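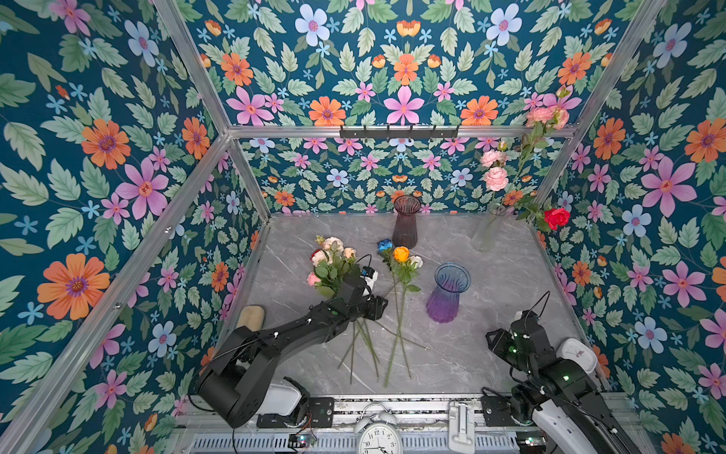 Workcell, floral panels up on a teal background.

21 March 1999

Long day on the Basby returns and I want to get it down before I forget which pile is which. The county finally sent the precinct sheets for the council runoff, and they don't match what the clerk's office read out on the night. Their total was 3,401 ballots. Mine from the sheets comes to 3,361, so I'm short 40 and I've been through the columns twice with the adding machine (my thumb hurts!).

I think it's Langat. The Langat ward sheet has 595 written at the bottom in a different pen, and the lines above it don't add up to that. They come out 40 under – so that's the whole gap sitting in one place. Could be the absentees got added at the foot and never got a line of their own. The Flulel ward does give them a line, right under the last precinct, so somebody over there was using the newer form.

Not touching the figure in the master table yet. I've put a pencil mark next to it and left the read-out total as it stands. If anyone else opens the file, please leave the pencil alone until I've heard back from the clerk. I phoned and got the machine, will try again first thing.

Other stuff. Zernico (our tally program, for whoever inherits this book) crashed on import again when it hit the two candidates with the same last name. Worked around it by putting the middle initial in the name field. Ugly, but it loads. Appointed seats still go in with a blank vote column, and it keeps turning the blanks into zeros, so the mayor's pick for the vacant seat looks like he ran and got no votes at all. Fixed by hand for now.

I'd love to have the ward maps redone before the August primary. The ones on the wall still show the old Flulel line down the creek.

To do: clerk, Langat absentees, ask for a blank copy of the newer form, more pencil leads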